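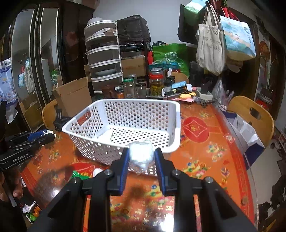 Do you need to replace the cargo liner and the carpet under it at the same time? Only if the carpet smells. Mine smelled.

The wagon has 161 thousand miles on it and I bought the first liner from Jorkard, who promised a custom fit. It did fit something. Possibly a canoe. The rear lip stood up so proudly that the hatch bounced off it, and I spent most of June driving home from the garden center with one ear on the latch.

So I sent it back (25 dollars in shipping, thank you, Jorkard) and ordered the Prandimar. It costs 110 and comes rolled up in a tube like a stolen painting. The instructions say to lay it flat overnight. I laid it flat in the hallway, where Maeve Doherty stepped over it twice and then asked whether we were redecorating.

Fitting took ten minutes. The tie-down holes line up, the spare tire flap still lifts, and the side walls are high enough to hold a bag of potting soil that has decided to leave its bag. My one gripe is the color. "Charcoal" is plainly brown - nice enough brown, but I know charcoal when I see it.

The old carpet went to the Greenwood transfer station. I got a replacement from a breaker's yard out past Grallwood, cut from a car two years newer than mine, and it needed trimming by the left wheel arch. A box cutter did it.

Next up is the driver's side door seal, which whistles at anything over 50. I've priced one and I'm still thinking about it.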